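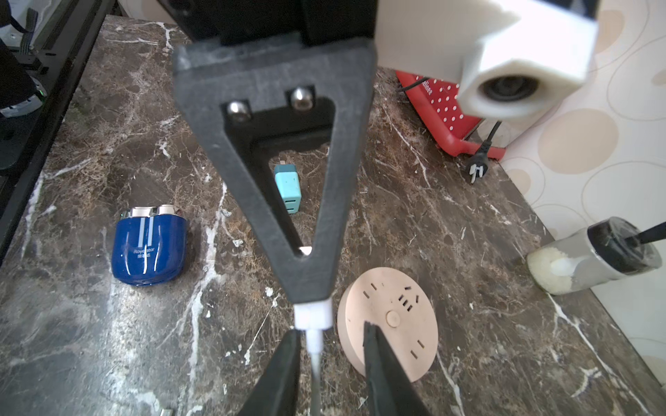
Why does my gripper let go in the middle of a lift?
Usually the force reading dips when the arm speeds up, the controller decides the grip is finished, and the fingers relax. Check the hold setting before you buy any parts.

flarell_fan
Okay so that answer is pinned at the top and I did check the hold setting, and mine still drops stuff! I'm running a Kirkis controller on a two-finger gripper, small household things on a countertop, nothing heavy. First 72 picks were perfect. Then it opened up at the top of a lift and whatever it was holding went straight down onto stone. I've done 200 picks since October started and it keeps coming back, always once the motors have been going a while.

hyun_bench
Sounds like a cable to me. I had the same thing, and the wire to the fingers was getting tugged every time the wrist turned past a certain point. Wiggle it by hand with the power on and watch the log.

Quentin Hervieu
Please don't wiggle anything by hand with the power on!! I did exactly that on my Flarell arm and it closed on my thumb. Nothing broken, but I had a black nail for weeks. Power off, unplug, move the cable, then power up and step back.

hyun_bench
Fair, I should have said low force mode. I still do it that way though, you can't catch a loose wire on a dead machine.

Quentin Hervieu
A meter across the connector will catch it. We're going to disagree on this one.

surnotia22
I don't buy the cable theory anyway. If it only shows up when things are warm I'd look at the current limit. The Kirkis cuts back when the driver heats up (mine does, at least) and the fingers go soft without any error.

flarell_fan
Update, I went with Quentin's way first, power off and a meter. Cable reads fine in every position I tried. Then I lowered the speed and let it rest between runs, and I got 2 drops in the next 200 picks. Better, but I'm still putting a towel down.

surnotia22
Post the driver temperature next time it lets go. I want to see if it lines up.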